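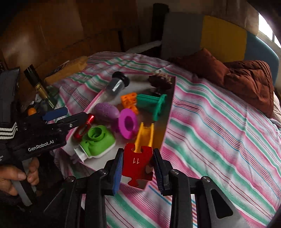

Figure 1. A red puzzle piece between the two blue pads of the gripper.

2. The demonstration

Our group went to Andisside on a Monday in April, to see how hand-held grippers are used to collect examples for robots. Keegan Girard met us at the door and talked with us for 20 minutes before the work began. He called the project Henus. We were eight students, so we stood close together and tried not to disturb.

The task looks simple: take small toys, one by one, out of a shallow tray with pink edges. I watched the finger pads most of the time. They have ridges, and the two jaws are joined by a symmetrical linkage with silver screws. Mr. Girard told us that a flat piece is easy to hold, but a round one likes to turn – I noted this for our own design.

With fewer toys in the tray, it is easier to compare the shapes. The orange cubes make a chain with a bend, and a purple oval case lies in front of them. The plastic jar is tilted in the corner, and I would choose it as the most difficult one. The team has recorded 309 trials of this task until now.

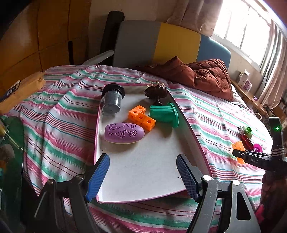 3. What we learned

I expected more talk about software. Most of our questions were about hands, angles and patience. For our next report, Nguyen will draw the linkage and I will write about the pads.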